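Grudmont Opens Pre-Orders for Enness Wave 2 Figures

3 July 2019

Grudmont has put up pre-orders for the second wave of its Enness line of retro-style action figures. The wave has 7 figures, all in the 3.75-inch scale with five points of articulation, and each comes on a card back with new artwork by Kirsten Briem.

The Tunnel Warden and Moth Queen were teased in June, along with an unpainted prototype of the Salt Diver. The other four had not been shown before. Grudmont has also confirmed that the Moth Queen's wings are soft goods and can be taken off.

A clear blue version of the Salt Diver will be sold only through Tellbridge and is limited to 800 pieces. It comes bagged with a header card, in the same style as last year's Eskildsen exclusive.

Single figures are $18 each. The full set is $82 with the early order discount, or $73 for members of the Grudmont mailing list. Orders are limited to two sets per customer.
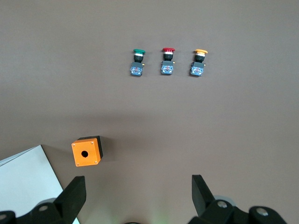
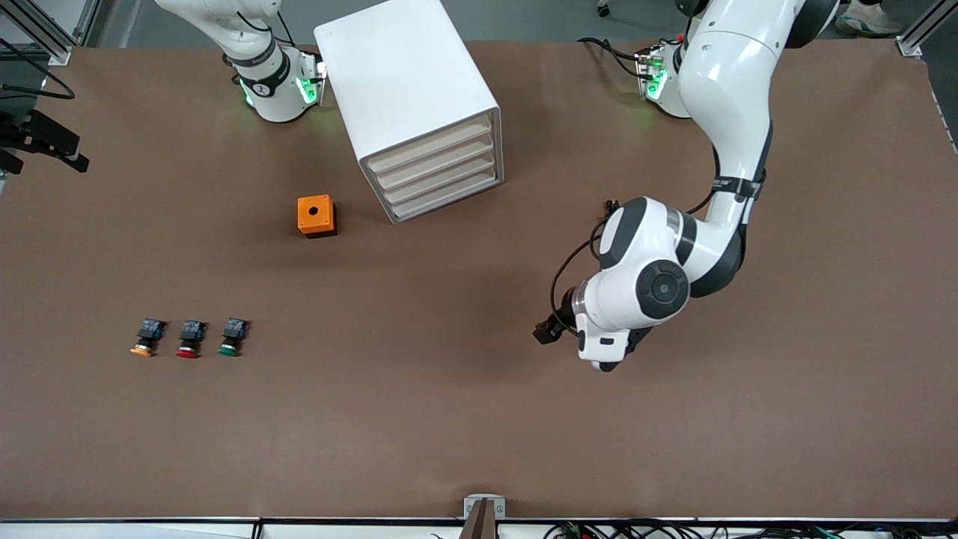
Sculptor Wahyudi Wattimena said on the company's blog that the hands have been reworked for this wave, so accessories from Wave 1 will fit a little tighter. Wave 1 figures will not be reissued, but more than one of them may come back in new colors next year.

Pre-orders stay open until the end of the month, with shipping planned for the fall. The Tellbridge exclusive will ship separately.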